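Search this site
Search
Enter keywords

Does Folding Napkins Cut Laundry? A Term Project on Cloth Use in a Student Dining Hall

Introduction

Our group looked at cloth napkins in the Idel dining hall. The hall switched from paper to cloth in September, and by the middle of the term the kitchen staff were telling us that the laundry bags were filling up faster than planned. We wanted to find out how many napkins came back unused and still had to be washed, and whether the way they were put out on the tables made any difference.

The rule in the kitchen is that any napkin that has left the shelf goes in the wash. A napkin that was only moved from one side of a plate to the other counts the same as one covered in tomato sauce. We didn't try to change that rule. We only looked at how many napkins left the shelf in the first place.

Method

We compared two setups at dinner. In the first, every seat had a place setting with a plate, a fork, a knife and a folded napkin. In the second, the plates and silverware were set out as usual but the napkins sat in a stack at the end of each table and people took one if they wanted it.

Each setup ran for 7 dinners, which gave us 14 dinners in total. The hall seats 80 people and was close to full on most nights. We used the same tables and the same square napkins, bought from Netik, for the whole study. Two of us sorted the napkins after each meal into "used" and "not used." A napkin went into the used pile if it had any stain or was crumpled. If it was still folded along its original lines, it went into the other pile.

We had a disagreement early on about napkins that had been unfolded and laid flat but had no marks. After the second dinner we agreed to call these used, and we went back and changed our first two sheets to match.
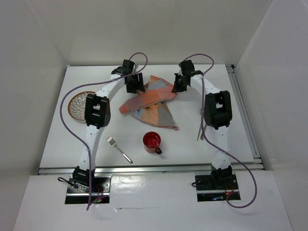 The fold itself turned out to matter more than we had planned for. We started with a simple rectangle, folded in half twice. On the third night a different shift set the tables and used a pocket fold with the silverware tucked inside. People had to take the napkin apart to get to their fork, so nearly every napkin that night ended up in the used pile. We left that night in the results but marked it with a star in our table, and from then on we asked for the rectangle only.

Results

Fewer napkins went to the laundry when they were in a stack. This was true on every night of the second setup, including the two pasta nights, when we expected everyone to take one. With full place settings, a large share of the napkins came back still folded. The tables near the windows had the most of these. Those tables fill up last, and on slow nights some of the seats stay empty through the whole meal.

The stack had its own problems. On 6 occasions a table ran out and someone had to go to the kitchen for more. People also took two or three at a time for spills, and we had no way to tell those apart from napkins taken for normal use.

We also asked diners which setup they liked better. Most had no opinion. A few said the full place setting looked nicer, especially for the Kwan House dinner in November, and that they would miss it at events.

Problems with the study

We ran all of the first setup and then all of the second – it would have been better to mix them. The menu was not the same in both halves. We did not weigh the laundry, so we can't say how much water or soap was saved. The Zistden hall across campus also uses cloth napkins and we had hoped to include it, but their laundry is picked up before we could get there to sort it.

Recommendations

We suggest that the hall use stacks on regular nights and keep place settings for events. The stacks should be larger at the middle tables. If place settings are kept every night, the window tables could be left without napkins until people sit down.

Comments (3)

pinecone22
I eat at the window tables and never touch the napkin. Didn't know it got washed anyway.

r_dishcrew
The pocket fold also takes forever to set up. Please don't bring it back.

mapleroom
Did you think about napkin rings? My dorm back home had those and you kept the same one for the week.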